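Survey sample size vs. interviews for a B2B product decision
Forum: Research Methods > Product and Market Research

kestrel_ops
12/12/2018
We sell storage fittings and small cabinets to trade buyers under the Urnska name. Management wants to know whether to extend the line or drop it. I have budget for one of two options:

1. An online survey to the full customer list (2000 contacts, expected completes 195).
2. 17 interviews, 45 minutes each, with buyers who ordered in the last year.

The sales director says customers can't tell us what they want and we should do neither. I need a method I can defend in writing. Which one?

mturner_quant
Option 1. With 195 completes from a list of 2000 your margin of error is a bit under 7 points at 95 percent, after finite population correction. Good enough for extend or drop. You can't put an interval on 17 conversations.

Gemma Ferri
That margin assumes the people who answer are a random draw from the list. A response rate under 10 percent gives you no grounds for assuming it. In trade lists I have worked with, the people who answer are the ones with a complaint and the ones with time. Buyers at the large accounts do not open the email.

I would do the interviews first. Ask about the last order only: who raised it, what else was quoted, what was returned. Do not ask what they would like to see in future. Your director is right that those answers are poor, but he is drawing the wrong conclusion from it.
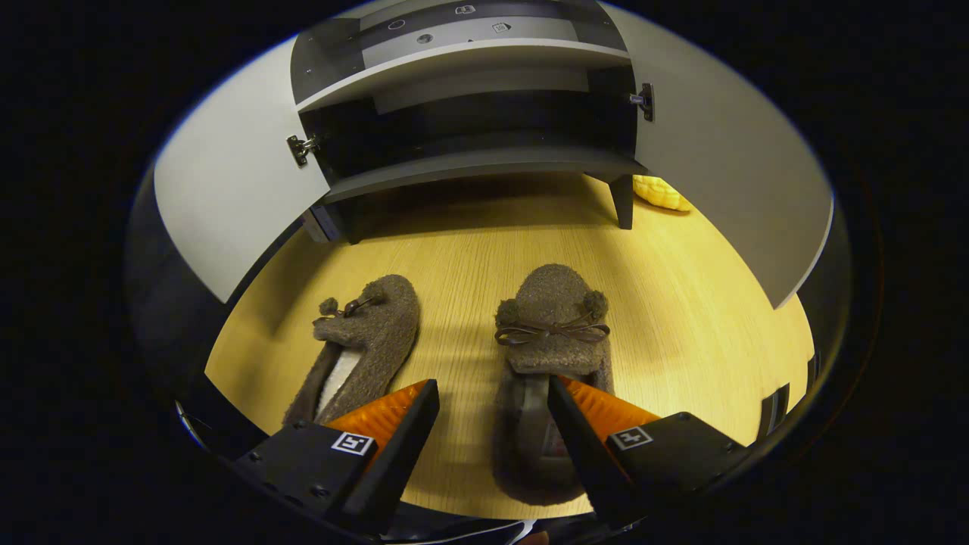 The other point is the sampling frame. Recent buyers only will tell you why people buy. Your question includes dropping the line, so at least five of the 17 should be lapsed accounts. Recruit those first. They take longer.

mturner_quant
Nonresponse can be weighted. He has order history for the whole list.

Gemma Ferri
Weighting on order size corrects for order size. It does nothing for opinion differences inside a size band.

mturner_quant
Agreed, but the same bias applies to who accepts an interview. You have moved the problem to a smaller n.

sorrentino_b
We ran both at Prultberg last April, interviews then survey. The interviews changed 20 of the survey items. Half our original questions used product terms the buyers did not use. If the budget splits at all, I would cut to eight interviews and run a short survey.

kestrel_ops
It might split. The survey quote is from Grollelix and they charge per complete, so I could cap it. Does a cap break the weighting?

mturner_quant
It does if you close on first come. Draw a stratified sample from the list, invite only those, and chase them. Three reminders minimum.

Gemma Ferri
I can agree with that. Write down before fieldwork what result would lead to dropping the line, and get the director to sign it.

kestrel_ops
He will not sign anything. I can get it into the meeting minutes. Will post the draft interview guide when I have it.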